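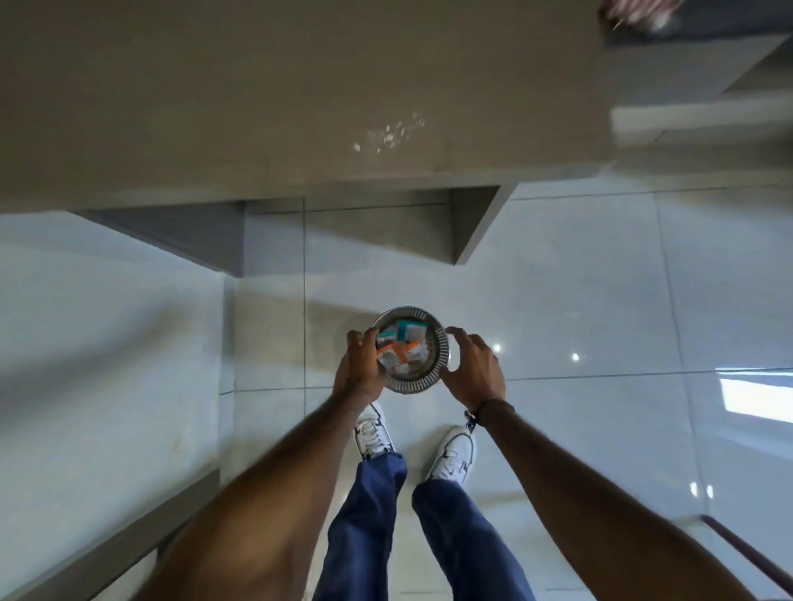 Print | E-mail

Household Management 1
Handout 4: Storing and Clearing Out Small Supplies at Home
Instructor: Phyllis Fothergill
Zoltville Adult Education Center

Read this before class and bring it with you. The worksheet mentioned near the end is handed out separately.

1. What we mean by small supplies

Small supplies are the things a household buys in little packages, uses a bit at a time, and puts away half finished. Batteries, sewing needles, bandages, seed packets, fuses, spices, over-the-counter medicines, picture hooks and shoelaces all belong here. They cost little one by one. Over a year they add up, mainly through buying the same item twice when the first one could not be found.

Large supplies (flour, paper goods, laundry soap) were covered in Handout 3. The main difference is that large supplies run out in plain sight. A small package can sit behind another one for years.

2. Three kinds of storage

Open storage is a bowl, tray or shelf where everything can be seen. It works for things used every day. It does not work well for anything harmed by light, and it is unsafe for anything a child or pet should not reach.

Closed storage is a drawer, cabinet or lidded box. It protects the contents but hides them, so it needs a label on the outside.

Deep storage is the closet shelf, the basement, the garage. Use it only for spares, and only for things that can stand heat, cold and damp. Medicines, glue, batteries and candles should not go there.

Most homes need all three. The common mistake is letting an item drift from one to another until it has no fixed place. Pick a place for each type of item and write it down once. Everyone in the house should be able to read the list.

3. Dates

Packages carry different kinds of dates and they do not mean the same thing.

"Best by" is about quality. Dried herbs past this date are weaker but usually not harmful.

"Expires" or "EXP" on a medicine means the maker does not stand behind its strength after that time. If only a month and year are given, it is generally good through the last day of that month.

"Packed for" on seeds tells you the growing season the seeds were meant for. Onion and parsnip seed lose strength quickly. Tomato and squash seed keep for several years if dry.

Some items have no date at all. Write the month of purchase on these in pen when you bring them home. Masking tape will do if the package is slick.

Keep things in their original packages where you can. The date, the directions and the warnings are printed there, and once the box is thrown out they are gone. This matters most with medicines. A strip of tablets without its box may not show the full name or the dose, and if part of the strip has been cut away it may not show the date either.

4. The clear-out

Do this twice a year. February is a good month for one of them, as most people are indoors and the holidays are over.

Step 1. Choose one category only. Do not empty the whole kitchen.
Step 2. Bring every item in that category to one surface with good light. Check handbags, coat pockets, the car and the nightstand.
Step 3. Group like with like. Duplicates will show up at this stage.
Step 4. Read every date. Set aside what has passed.
Step 5. Combine only where it is safe. Two open boxes of paper clips can become one. Never combine medicines, cleaning products or batteries of different ages.
Step 6. Put the oldest usable item in front.
Step 7. Write down what needs replacing. Buy nothing until all the steps are finished.

One category should take less than an evening. If it takes longer, the category was too wide. "Sewing" may have to be split into thread and everything else.

5. Getting rid of things

Batteries: Many stores and town offices take them. Tape the ends of lithium and 9-volt batteries first.

Medicines: A pharmacy take-back box is the first choice. Ask your pharmacist whether there is one nearby and what it accepts. Black out your name and prescription number before recycling an outer box. Do not flush anything unless the directions say to.

Needles and blades: Use a hard, closed container. Rules differ by town, so call first.

Spices and dried foods: Compost or trash. Wash and keep the jars if they have good lids.

Light bulbs: Older tube and spiral bulbs contain mercury and should go to a collection site. Wrap them so they do not break on the way.

6. Case for discussion

The Jang household has 4 adults. Each of them buys batteries and cold remedies separately. When they did their first clear-out they found 24 AA batteries in six different places, and had bought a new pack that same week. One drawer held both new and used ones, mixed.

Questions to think over before class:

What kind of storage would you suggest for the batteries, and where?
How should used batteries be kept apart until they are dropped off?
Who should keep the shopping list, or should it be shared?
Would your answer change if there were a toddler in the house?

Man-sik Shin raised a point on this case last term that is worth keeping in mind. A single storage place is easy to manage but may be no use to a person who cannot manage the stairs. In a house with more than one floor, two small places may be better than one large one — as long as both are on the list.

7. Worksheet and reading

Fill in the worksheet for one category in your own home. List the item, where you found it, its date if it has one, and what you did with it. Rough notes are fine. Bring it to class on July 3, 2023.

If you missed the last session, Ha-neul Seo and Sang-wook Kwon have agreed to share their notes on labels. Copies are in the folder by the door.

Reading: Waldemar Ziółkowski, "The Ordinary Cupboard," chapter 3. You may skip the part on root cellars. The Pladgate branch library has a copy on reserve, for use in the building only.

Next handout: Linens and Towels.

Print | E-mail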